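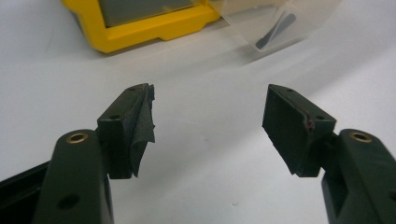 Section 4: Getting the white tabletop ready

Okay, you've got the Hokcombe table standing on its own legs (well done, the leg bolts are the worst part!) and now we get to the top. I did mine on a Friday evening with the radio on, and it took 43 minutes including a snack.

1. Wipe the whole surface with a barely damp cloth. The finish is matte, so little specks of dust and packing crumbs show up more than you'd think, especially with light coming in low from one side.

2. Dry it with a second cloth and leave it alone for 15 minutes.

3. Get down at eye level and look across the top toward a window. Any dark speck that's still there, try your fingernail first, then a drop of dish soap. Please don't go at it with a scouring pad - I did that on my old Storkis desk and ended up with a shiny patch the size of a coaster.

4. Lay your level along the long side, then the short side. Turn the feet a little at a time until the bubble sits in the middle. Each foot gives you up to 17 mm of travel.

5. Go around and snug up the leg bolts again, because they loosen a bit while you're fiddling with the feet.

Note: faint gray shading on a white top is often just shadow. Move your lamp before you start scrubbing!

Caution: no bleach, no acetone, no furniture polish. Polish leaves streaks on matte white and you'll be chasing them until February.

Caution: lift the table when you move it, with one person at each end. Dragging bends the feet, and then it's back to step 4.

If you bought the Kereama edge strip (part 297), hold off on sticking it down until you've read Section 5. The corners go on first, and I learned that the hard way.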